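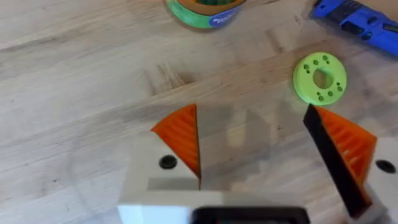 Our project started with a question that sounds boring and ended up being my favorite part of the semester: how much does it cost to put together one small robot arm station, and what do you buy first? Eldana and I had one bench, one arm, and a spending limit of $340 less than we asked for, so every part had to earn its place. The fingertips were the first big argument. We wanted ribbed ones, and the orange triangular pads on our two-finger gripper are what we settled on, with a light wooden tabletop under them and small things like the lime-green printed disc for it to go after. That disc has a big hole in the middle and lots of little ones in the ring, so there are plenty of edges to plan a grasp around!

16/03/2025
By Fedir Tkachuk, with Eldana Demissie

What we priced

We asked for quotes from two suppliers, Brundico and Tarneo. Brundico sells the gripper as a full kit with the wrist camera mount. Tarneo sells everything separately, and that looked cheaper until we added up the screws, the cable and the second shipping charge. The kit came to $111 and the separate parts to $106. Five dollars! We went with the kit, mostly for the camera mount, and Eldana still thinks we should have saved the five dollars for pads.

Spare fingertip pads are $16 a pair. In the first draft of the budget we had zero spares, and our lab instructor sent it back with one word on it ("pads?"). Now there are two pairs in the plan.

Things we forgot

The arm and the gripper were easy to remember. The stuff that sits around them was not. Our December draft had no line for tape, no line for filament and no line for hand tools, and all three get used every single week. We added one line called "bench supplies" at $34. Roughly half of that is filament, since we keep printing new test shapes (I can't stop, they are so fun to design).

We also forgot a power strip. Ejigu, the student store, had one, and we paid for it ourselves before we knew we could claim it. Keep your receipts.

Planning the bench

Before ordering anything we drew the bench on paper at full size. I really recommend this. We marked how far the arm reaches, then where tools and tape could go, and left a clear stretch of table on one side for new objects. Our first drawing put the power supply right where the elbow swings, so the paper saved us some trouble.

Lighting is the part we have not solved. The gripper throws its own shadow on the table between the fingers, and the off-white parts can come out too bright. We have a quote from Mondow for a diffuse lamp but haven't decided. Eldana wants to try a bedsheet first.

What we would buy next

A second set of fingers, already assembled, so a swap doesn't stop the whole afternoon. After that, the lamp. A second arm is on my personal wish list, and Eldana has asked me to stop putting it in the spreadsheet.

If another team picks this up, our sheet has a column for "who uses it and how often." It was Eldana's idea, and it changed our order more than the prices did.

Questions about the spreadsheet: ask Fedir or Eldana at the robotics bench | © 2025 the authors | Back to top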